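Can a machine put the washing up away yet?

A reader wrote in December to ask whether I still stood by a remark from an older post, that dishes would be the last kitchen chore to be automated. I had made it in passing and without much evidence, so I have spent a few weeks looking at the question properly. The short answer is that parts of the job are now within reach, and that they are the parts most people don't mind doing.

First, a definition. "Doing the dishes" is at least four separate jobs: clearing the table, scraping and washing, drying, and putting away. The dishwasher took over the second and part of the third decades ago, and it did so by avoiding the hard bit. It has no idea what is inside it. It sprays hot water at everything and leaves the loading and unloading to us. Every attempt to automate the remainder has to deal with individual objects, and that is where the cost goes.

Siiri Sepp, who used to work with me at Pamari on palletising lines, makes the comparison with shop-floor work. A palletiser sees the same carton 200 times in a shift, at the same height, facing the same way. If the supplier changes the carton, somebody comes out and changes the program, and the customer pays for the visit. A kitchen has no equivalent of the carton. It has six mugs of five designs, a colander, and the lid of something that was thrown out in spring.

Cups are the usual starting point for this sort of research, and they are a sensible choice. They are light, they don't contain anything by the time they reach the rack, and they can be held in two quite different ways: across the outside, or with one finger inside and one out, pinching the wall. The second grip is more forgiving of diameter. It is less forgiving of angle, and a tapered cup pinched slightly off the perpendicular will tend to rotate about the contact point as it is lifted. People correct for this without noticing. A two-finger gripper with no tactile sensing will carry the cup away at whatever angle it settled to, and the error turns up later when the cup has to be set down.

Plastic makes this worse in one way and better in another. It deforms, so the grip force has to be kept low enough not to squash the rim into an oval, which alters the geometry the planner was relying on. On the other hand, a dropped plastic cup costs nothing. I would treat any claim of reliability measured only on plastic with some caution until the same figures appear for glass.

Then there is perception. A depth camera of the ordinary active infrared kind does well on matt, opaque surfaces. It does badly on clear or translucent ones, where the projected light goes through or scatters, and badly again on anything shiny. A dish rack is a fair summary of the materials it dislikes. The rack itself is also a nuisance, being a set of thin bars with gaps between them, and at short range thin bars tend to come back from the sensor as a row of disconnected fragments. A planner that takes those fragments literally will either refuse to go near the rack or drive straight through it.

Mounting the camera near the gripper helps with resolution and creates a new difficulty.
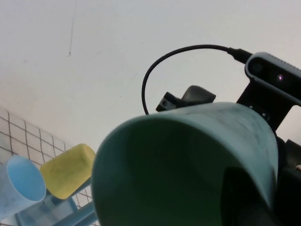
Once the fingers have closed on a cup, the cup is by far the nearest thing to the lens, and it hides a good deal of what lies behind it. The arm is at its most blind at the moment it most needs to know where the neighbouring cups are. The usual remedies are a second camera fixed somewhere in the room, or a map built on the approach and trusted during the lift. The first means more wiring and another calibration to keep. The second assumes nothing moves, and cups in a rack do move when one of them is pulled out.

Kęstutis Pētersons argued with me over this by email. His view is that learned policies cope well enough with a blocked view, having been trained on plenty of examples of it, and that I am describing the problems of ten years ago. He sent me the trial log from Uibo, a small project he advises. Of 40 attempts to lift a cup from a rack and place it on a shelf, 34 succeeded outright. In 3 the cup was placed upside down, and in the other 3 it was dropped or never gripped.

I think that is a good result, and better than I would have guessed. It is also six failures in 40, in one kitchen, with a handful of cups. On my own rack that would come to a failure most evenings. The log doesn't give a time per cup, which I have asked for. If it is over half a minute, the machine needs to run unattended to be worth having, and unattended is the condition under which a failure matters most.

So I am amending the old remark. Taking cups off a rack is nearly solved for cups that resemble the ones in training. Saucepans, sharp knives and anything stacked inside anything else are a long way behind. I have asked Kęstutis whether Uibo has tried cutlery, and will add his reply underneath when it comes.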